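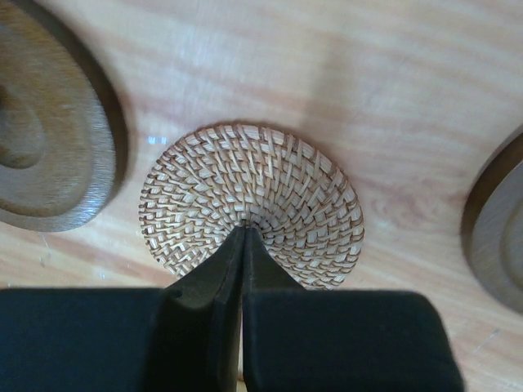
The woven coaster on my breakfast table.

I bought the Zaki coaster on a Friday when I was really shopping for a lamp, and I've been using it ever since, so I figured I'd write it up. It's a plain round thing, woven in rings out from the middle, with a raised wrapped edge. I love that edge! A fat mug parks inside it and stays put, and I'm a person who talks with her hands.

The weave is tight in the center and gets wider as it goes out, and crumbs do find their way in (toast is the worst). I turn it over and whack it on the sink. My one real gripe is that a narrow glass can tip a little if you set it down half on the rim, so aim for the middle. I wouldn't put anything drippy on it either, it soaks things up and takes all morning to dry.

For juice I go back to my yellow plastic tray, an old Tuver one. A mug and a glass fit on it side by side, the rim is low but it's there, and it wipes clean in a second. 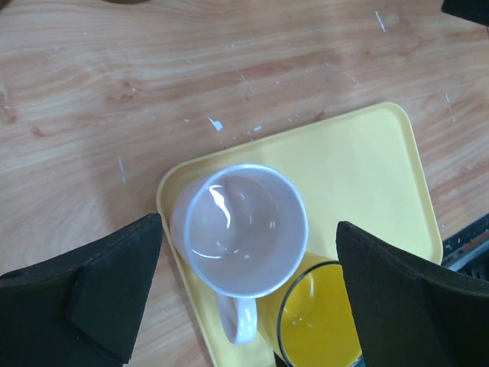
Rocío Lorente wrote in to say that she gave up on woven coasters after 2 of hers went moldy, and that a plastic tray does the whole job for less money. Fair enough, but I'd still buy the Zaki again for coffee. Four stars from me, one off for the crumbs.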